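Sorting by label: moving the destination out of the config file

Jun 24, 2022

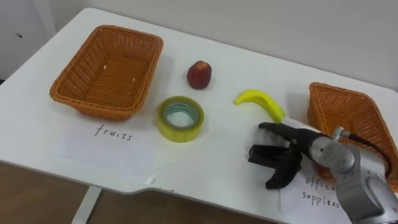 Sorting table with the fruits basket on the left and office supplies on the right. Tape, banana and the red fruit still to go.

I've been meaning to write up the change we made to the sorting stack, mostly so that I stop explaining it in chat. It is a small change in terms of code. It took a lot longer than I planned.

The old version had a YAML file with a list of object names and a basket for each one. Banana went to basket A, tape went to basket B, and so on. The baskets had fixed poses in the same file. If you moved a basket by the width of your hand, you edited the file and restarted the planner. If you brought a new object, you edited the file and restarted the planner. Wondimu Tsegaye kept a copy of that file with 118 object names in it, and we still ran into things that weren't on the list.

Now the destination comes from a handwritten piece of paper in front of the basket. The perception node, which we call Berel, does three things on every cycle. It finds the baskets, finds the sheets of paper and reads them, and finds whatever else is on the table. Then it pairs each sheet with the nearest basket and sends the result to Zarko, the task planner. Zarko asks a language model which label each object belongs under, keeps the answer in a cache, and picks the next object to move.

The reading part was where I expected trouble, and I was only partly right. Block letters in black marker are fine. The problem is that the arm has to work over the same table the labels are lying on. When it goes down for something on the right, it covers part of the office supplies label, and Berel comes back with "offic" and "supplies" on the next line. The first time this happened the planner decided it was looking at a new category. It threw out the cached assignments, asked the model again, and got a slightly different set of answers. The arm stopped halfway through a reach while it thought about this.

The fix has two parts. Golnar Heydari added a label tracker that remembers the best reading of each sheet and only replaces it if the new one has a higher score and the arm's projected outline doesn't overlap the paper. We already had the outline from the collision model, so that cost almost nothing. The second part is that Zarko no longer replans in the middle of a grasp unless an object's pose has moved past a threshold. A changed label waits until the hand is back up.

Pairing was less clean. "Nearest basket" sounds simple, but nearest to what? I started with the distance between centers, and that goes wrong when a basket is partly outside the view, because the center of the visible part isn't the center of the basket. We now use the distance from the top edge of the paper to the closest visible edge of the basket. It isn't elegant. It has been right every time I've checked.

The tape roll gave Desta Birhane the most work. The depth camera doesn't like clear tape. It gets returns from the cardboard core and not much from the ring outside it, so the point cloud came out as a short tube, much narrower than the real roll. The grasp sampler would then try to close on something that small and run a finger into the tape. Desta now takes the mask from the color image and fills in the missing depth from the table plane plus the height of the core. He also turned down the sampler from 4,000 candidates to something smaller, and I couldn't see a difference in the grasps that came out.

The toy banana is easy to see and easy to classify. What's awkward is the hand. Our grasp representation was written for a parallel gripper, and we are still mapping from that to finger joints with a table of presets. For long curved things we use preset 2, which brings the fingers in from the side. The approach direction still gets picked badly if the object is close to a basket wall. I have an open ticket on that and no good idea yet.

Replanning time was 105 ms the last time I profiled it, with a warm cache. A cold one is dominated by the model call and I haven't tried to do anything about it.

Still on my list:

Labels that aren't flat. The sheets crease and the reader gets worse quickly when a fold runs through a word.

Objects that fit neither label. Zarko currently has to pick one. Abenezer Gebretsadik wants a "leave it" option and I agree with him, but the prompt needs work first, or it leaves half the table.

Logging. The label tracker writes its scores to a separate file from everything else, and lining up the timestamps by hand is getting old.

I'll merge the tracker branch once Golnar has finished the tests. The old YAML loader stays in until November and then I'm deleting it.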